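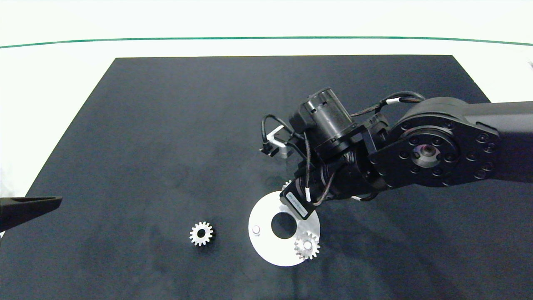
Thu Cao reckons a damp cloth is all the black mat needs. I have my doubts.

8/12/19, by Tharindu Rathnayake
2 min read
Filed under: Benches and surfaces / Lerka room

Fault: pale smudges and scuffs on the black mat, worst towards the left and in the middle. White tabletop looks fine.

Tried: dry brush, then a damp cloth, 3 passes. The dust lifted. The scuffs came back as soon as it dried — same as in May.

Plurnora support say their cleaner is good for 400 wipes. I asked what it does to a matt finish and got a link to the shop.

Next: test a patch at one corner, leave it 12 hours. If it goes shiny, I want the refund. Ticket stays open.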